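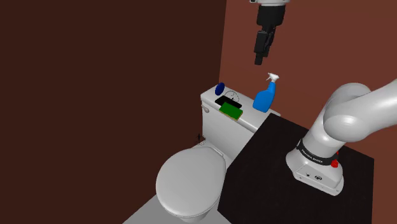
Home Rooms Visit Get Involved Contact

Night Porter Wanted, Praltcombe Guest House

Praltcombe is a guest house of the old sort, meaning that the stairs complain and the plumbing has opinions. We are looking for a night porter, five nights out of seven, starting as soon as you can reasonably be expected to turn up. The last one, Senad Leka, has gone to work days at a bakery in Varstead, where he reports that people say good morning to him and mean it. We wish him well and would like our flashlight back.

What the job is

You will sit at the front desk from ten at night until 6 in the morning. For long stretches nothing will happen. You may read, knit, study for a degree, or write the novel, provided you look up when the door opens. Guests come in late from the Ayele road, having followed their phones to the quarry first, and they are not at their best. They need a key, a kind word and directions to the second floor that don't involve pointing at the ceiling.

Between arrivals there is light work. You will walk the halls twice, lock the side door, set the breakfast room, and fold whatever the dryer has finished with. You will also take calls from guests. Most of these concern pillows. A fair number concern Room 205, where the bathroom faucet can be turned off only by somebody who has been shown how. We will show you how. It takes one lesson and a certain firmness of wrist.

You will not be asked to cook, carry anything heavier than a large suitcase, or settle arguments between married people, although you may be invited to do the last one. Decline.

What we would like from you

Some experience with the public, and no lasting grudge from it. A bar, a hospital desk, a ticket window or a large family would all count.

Enough handiness to clear a drain, reset a breaker and jiggle a toilet handle with confidence. For anything involving standing water, call Yasuo Hirano, who does our repairs and sleeps with his phone on. He is polite at three in the morning and a little less so at four.

Clear handwriting. The night log is a paper book and the day staff have to read it. Senad's entries were brief ("All fine. Raccoon.") and we would not object to more detail.

A way of getting home at six. The first bus to Varstead leaves at twenty to seven and the driver does not wait for anyone, including his own brother-in-law.

You don't need hotel qualifications. We once hired someone with a lot of them and he rearranged the key rack by theme.

What you get

Hourly pay above the county minimum, with the night rate added on top. We'll give you the exact number when you call, before you have ironed a shirt for us. Breakfast at the end of each shift, which can be eggs. Paid time off, most of which can't be taken in December, when the choir people come. A staff room with an armchair that is better than anything the guests have, and please don't tell them.

There is a trial period of 2 weeks, paid in full. You will spend the first three nights alongside Shewit Berhe, who covers our weekends and knows where the fuses are. After that the desk is yours. If either side thinks better of it during the trial, we shake hands and you keep the sweater.

How to apply

Write a letter or an email to Agnes Chisholm, the manager, by 10th August. One page is plenty. Tell her what you have done for work, when you could start, and what you would say to a guest who has locked himself out in a towel. She reads every application herself and dislikes the word "passionate." A resume is welcome but don't pay anyone to make it pretty.

We'll invite a few people to come and talk in the breakfast room after the tables are cleared. Expect half an hour, coffee, and a walk around the building so that you can hear the stairs for yourself. You can also drop a letter at the front desk at any hour. At the moment, after ten at night, you will be handing it to Agnes, who is covering the gap and would be very glad to see you.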